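Trukura Incident Reports: README

Trukura is a text collection of police and fire incident reports as they were covered by local newspapers and radio stations. It was put together for people who study how early crime reporting changes between the first bulletin and the final story.

Version: February 5, 2024
Maintainer: Renata Mazurek
Contact: open a ticket in the tracker

Contents

The collection holds 3,373 articles in 4 folders: shootings, robberies, fires, and traffic deaths. Each article is a plain text file, with a matching line in index.csv.

Fields in index.csv

id: article number, never reused
outlet: short code, see outlets.txt
stage: first, update, or final
source_type: police, witness, court, hospital, or mixed
toll_dead, toll_injured: as printed, blank if the article gives none
corrected: yes or no

If an article says "at least" before a toll, the number is entered as printed and toll_min is set to yes. Do not add up tolls across stages. An update repeats the people counted in the first report. 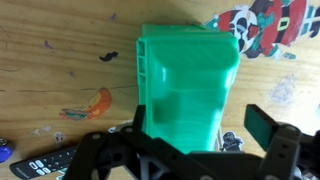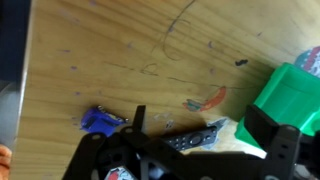
On the blank toll fields, Kibet Chege wrote in the tracker that a blank and a zero were being read as the same thing by the loading script, and asked that the two be kept apart. They now are. Anyone using an older copy should download the index again.

Names

Victims, suspects, and witnesses have been replaced with codes such as V1 or W2. Officials speaking in their public role are also coded, starting with O. Street numbers are removed. Town names stay in.

Known problems

Robberies are thin before the Stevine archive begins. Articles from the Fundlow wire often appear under more than one outlet, and only exact copies were removed. In 7 files the final stage is missing.

Articles under 500 characters were left out, so very short first bulletins are underrepresented.

Use

Research and teaching only. Do not try to recover names. Takedown requests go to the tracker with the article id in the title.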